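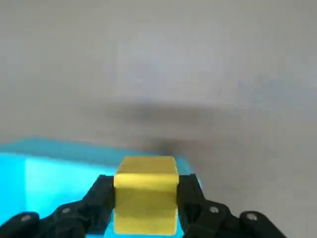

I had been promised a chat about toys and got, within a minute of taking my coat off, a lecture about lids. "Don't buy a lid," she told me. "If you remember one thing from today, don't buy a lid. A lid is just another job."

She has run Clerneo, a small toy library above a row of shops, for long enough to have opinions on every box ever made. She asked me to leave her name out of this, on the grounds that the parents already know it and her sister would tease her. Fine by me. We sat at a long table with a pot of tea and talked about blocks — plain coloured ones, red, blue and yellow, the sort you can hide in your fist — and how on earth you get them back where they came from at the end of the day.

The library lends out 1,695 items (she knows because she had just finished the stock check, and she was still cross about it). The blocks, she says, are the most borrowed and the most badly returned. "They come back in carrier bags, in saucepans, in a boot once. People are lovely, but they will not use the box you gave them."

So she changed the box. The old ones were deep wicker baskets, very pretty, and hopeless. "You couldn't see the bottom. A child would tip the whole lot out to find the yellow one, and then you've got eight hundred pieces of this and that on the carpet and someone crying." I wrote down 800 with an exclamation mark next to it, and she leaned over and told me to underline it as well.

What she likes now is a shallow plastic bin, open at the top, in a colour that doesn't match anything going in it. Hers are blue, a good loud turquoise sort of blue, and she'll talk about them for as long as you let her. The bin stays on the table, the blocks go out on the bare surface beside it with a bit of space between them, and then back in, one after another. That's the game. She calls it Somen, after a noodle lunch she was having when she thought of it, and no, there isn't a better explanation than that. I did ask. 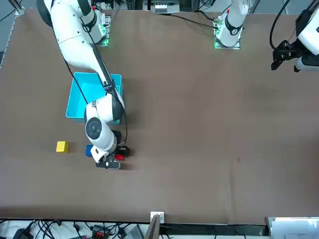 Why put the blocks out with gaps between them?

Small hands need room to get round each one, and a block with space on either side is much easier to pick up cleanly than one jammed against its neighbour.

She went on from there to the table itself, which I hadn't expected to care about. Brown is good, she reckons. A white top shows every crumb and a patterned cloth is a disaster, as it bunches up and the blocks topple into the folds. "Plain brown, nice and big, nothing on it that wants reading." She tried one of those printed play mats from Skirnarex for a whole May and gave it away by the end of the month. The children stopped tidying and drove cars on it instead, which I must say sounds like a perfectly good afternoon to me!

We got on to grown-ups, who are apparently worse. They scoop. They sweep the lot off the edge with a forearm and call it done, and then there's a red one under the radiator until Easter. Her rule is pick it up by the sides, carry it over the bin, get low, let go. "Low is the bit they all forget. Drop it from up here and it bounces straight out again." She mimed this with a sugar lump and lost the sugar lump.

I wondered if it wasn't all a bit slow. She laughed at that. Two minutes, she said, two minutes for a little set, and you've had a conversation about colours while you were at it. 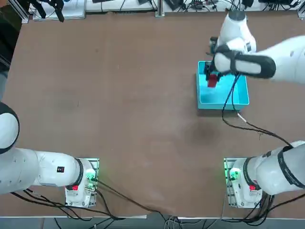 Bae, reading a draft of this over my shoulder, said that was all very well for three blocks but what about a house with a train set, a farm and a shop till, and was anyone really going to do that lot one piece at a time?

I passed this on by phone. There was a pause, and some clattering. "Then don't get them all out," she said. "One bin on the table. When it's full again you can have the farm."

She is also firmly against sorting by colour at tidying time. Sorting is lovely when everyone's fresh, but at the end of the day it's one bin for the set and home for tea. The labels have gone too. She used to write them out by hand, every piece listed, and parents would stand there reading with their coats on while the toddler made off down the stairs. Now she sticks a bit of tape on the outside and leaves it at that.

I borrowed a set on my way out. It's due back in a fortnight, in its bin, and I've been told what happens if it turns up in a boot.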